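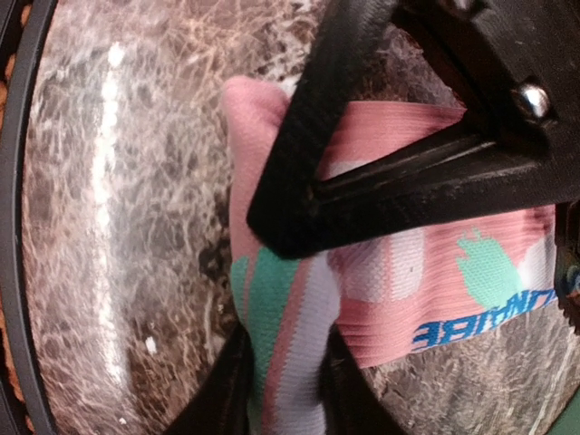 Good evening, everybody, and thank you for coming out to Bellville on a Monday. I'll talk for a while and then play you some records, and if I run long, wave at me.

(Wait for people to sit.)

So – Brovia. They were a six-piece horn band who started out playing weddings, and I first heard them through my aunt's kitchen wall, which I still think is a fine way to meet a bass line. Their first single on the Kimum label was pressed in a run of 163 copies, and I have spent more of my life than I'd like to admit looking for a clean one.

PLAY: side A, first 71 seconds, fade before the second verse.

Listen for the trombone coming in early there. They kept it! I love them for keeping it.

Next, the August shows at the Ogundipe Ballroom. The last night sold 3,264 tickets, and they opened with a slow song, which took some nerve – tell the story about the broken organ here if there's time, skip it if not.

PLAY: live tape, from the applause.

Then the second album, and why I was wrong about it for years. Ask who has heard it. Turn the house lights up a little.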